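Courses > Operations > Stock and Storage > Unit 5 notes

Unit 5: Reorder Points and the Two-Bin Method

Notes by Yolanda Villanueva

Read these before the tutorial and bring the worksheet with you. The last unit dealt with how much to order. This one deals with when to order, and what happens to the answer when demand and delivery times will not hold still.

Terms

On-hand stock is what is physically in the building and fit to use. Damaged goods waiting for a credit note are in the building but should not be counted as on hand.

On-order stock has been ordered from a supplier and has not arrived.

Committed stock is on the shelf but already promised to a customer or a job.

Inventory position is on-hand plus on-order minus committed. When a textbook says "order when stock falls to the reorder point," it means inventory position. Students lose marks on this every term. If you compare the reorder point with on-hand stock alone, you will place a second order while the first one is still on the truck, and possibly a third.

Lead time runs from the moment the need is noticed to the moment the goods can be used. It includes the time a request sits in somebody's tray, the time the supplier takes, transit, unloading, checking, and putting away. The figure a supplier quotes normally covers only part of this. A buyer who uses the quoted figure will set the reorder point too low.

The basic calculation

With steady demand and a steady lead time, the reorder point is demand per day multiplied by lead time in days. Take Oyelaran, the catering supplier we used in the order quantity exercise. It uses eight cartons of gloves a day and the lead time is five days. The reorder point is 40 cartons. Place the order when the position drops to 40, and the last carton is used as the new ones come in.

This is correct arithmetic and a poor policy. It leaves nothing for a busy day or a late truck. So we add safety stock. Suppose Oyelaran decides to hold two extra days of demand. That is 16 cartons, and the reorder point becomes 56.

"Days of cover" is a rule of thumb. It has the advantage that anyone in the stockroom can work it out, and it is widely used for cheap items. Its weakness is that it treats all items alike. Two items with the same average demand can behave very differently. One may go out evenly through the week and the other may go out in a single large order, and the same cover will be too much for the first and too little for the second.

Where safety stock comes from

Safety stock covers variation during the lead time. It has two sources, demand variation and lead time variation. For most small firms the second is the bigger problem, and also the one they have no records for. They know what they sold. They do not know how long each delivery took, as the date of the request was never written down.

If demand varies and lead time is fixed, the standard deviation of demand over the lead time is the daily standard deviation multiplied by the square root of the lead time. It is not multiplied by the lead time itself. High days and low days partly cancel. Four times the lead time therefore needs twice the safety stock, all else equal.

That holds only if one day's demand tells you nothing about the next. If a busy day is usually followed by another busy day, the cancelling is weaker and the square root rule gives too small an answer. Seasonal goods fail this test badly. So do spare parts, where one failure can mean a batch of failures.

Safety stock is then the standard deviation over the lead time multiplied by a service factor. The service factor depends on how often you are willing to run out. Use the table at the back of the course book. Each further step toward perfect service costs more than the step before it, and no finite stock gets you all the way there.

Two meanings of service level

Cycle service level is the share of order cycles that finish without a stockout. Fill rate is the share of demand met from the shelf. They are different measures and are often confused in company reports.

An item that runs out by one unit at the end of every cycle has a cycle service level of zero and may have an excellent fill rate. An item that runs out rarely, but stays out for a long time when it does, can look good on the first measure and poor on the second. When you read a case, find out which one the firm means before you judge the number. In the Diltell case the sales manager and the buyer are arguing, and most of the argument comes from this. Each is quoting a correct figure.

The two-bin method

For low-value items in steady use, such as fasteners, labels, cable ties, and gloves, the cost of keeping a running record can be greater than the cost of the stock. The two-bin method does away with the record.

Stock is held in two containers. Staff take from the first until it is empty. The empty container, or a card from the bottom of it, is the signal to reorder. They then work from the second bin while the order is on its way. When the delivery arrives, the second bin is topped up first and the rest goes in the first.

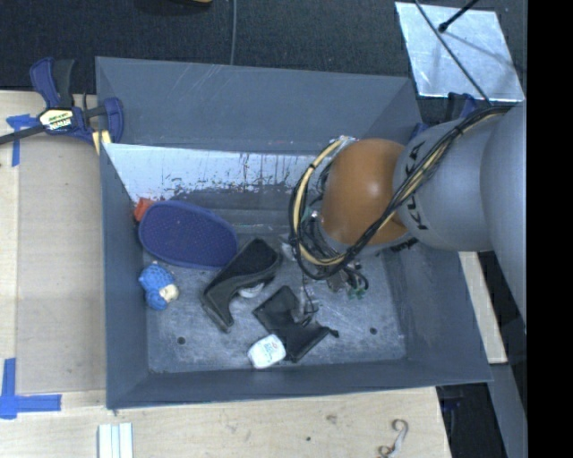
The quantity in the second bin is simply the reorder point. It must cover demand over the lead time plus safety stock, so everything in the earlier sections still applies. For Oyelaran's gloves the second bin would need to hold 56 cartons, which is a pallet and not a bin, and this shows one limit of the method. It suits small goods. With bulky goods the same idea is used with a painted line on the floor or a marked level on the rack.

The method fails in a small number of ways, and they are nearly always to do with habits:

Staff take from both bins at once. The signal then arrives late or never. Putting the second bin behind or above the first reduces this.

The card is lost. It goes into a pocket or the trash. A fixed hook or box for cards, emptied at a set time each day, deals with most cases. Fernix empties its box at 2 p.m. so that the orders reach the supplier before its own cutoff.

The delivery is tipped into the nearest container. The second bin is never brought back to its full quantity, and the reorder point has been changed by accident. Write the quantity on the bin.

Demand grows and the bin does not. A quantity set years ago can be badly out of date. Two-bin items need checking at intervals, and they tend to be forgotten because they cause no trouble until the day they do.

New staff are not told. The system is easy to explain, and for that reason people assume it has been explained.

Notice that the two-bin method watches on-hand stock only. It works because there is normally no more than one order outstanding. If lead time is longer than the time it takes to use up an order, more than one order will be open at once and the method breaks down. Use a card system with several cards, or keep a record.

Periodic review

So far we have assumed that stock is watched all the time. Many firms look at it only at fixed intervals, when the supplier's representative calls or when a delivery slot comes up. At each review they order enough to bring the position up to a target level.

The target must cover demand over the lead time plus the review interval. Students often leave out the interval. The reason for including it is that an order placed today is the last chance to affect stock until the next review's order has arrived. Safety stock has to cover the longer period too, so periodic review always needs more of it than continuous review for the same service.

In return the firm can combine items from one supplier into one delivery, and staff time is easier to plan. Where freight is a large part of the cost, as with Verkik's paper and packaging, periodic review is usually cheaper overall – even with the extra stock.

Which method for which item

There is no need to manage every item the same way. Sort the items by yearly spend, as in Unit 4. The few that make up most of the spend deserve continuous review, good records, and a safety stock worked out from data. The middle group can go on periodic review. The long tail can go on two-bin.

Spend is not the only test. A cheap seal that stops a whole production line when it runs out should not be left in the tail. Ask what a stockout would cost as well as what the item costs. Shelf life matters too. High safety stock on goods that expire is a way of buying waste, and for these it may be better to work on the lead time instead.

Shortening the lead time is in fact the remedy that firms most often overlook. It cuts the reorder point and the safety stock together. Part of the lead time is usually inside the firm – an approval step, a weekly order run, a receiving area that is behind – and can be reduced without asking the supplier for anything.

For the tutorial

Work the Diltell case through to a reorder point for each of the items listed. State which service measure you used. Then say which items you would move to two-bin and what you would want to know before doing so.

Bring a calculator. The service factor table will be handed out. Worked answers will go up after the August resit, so take your own notes in the session.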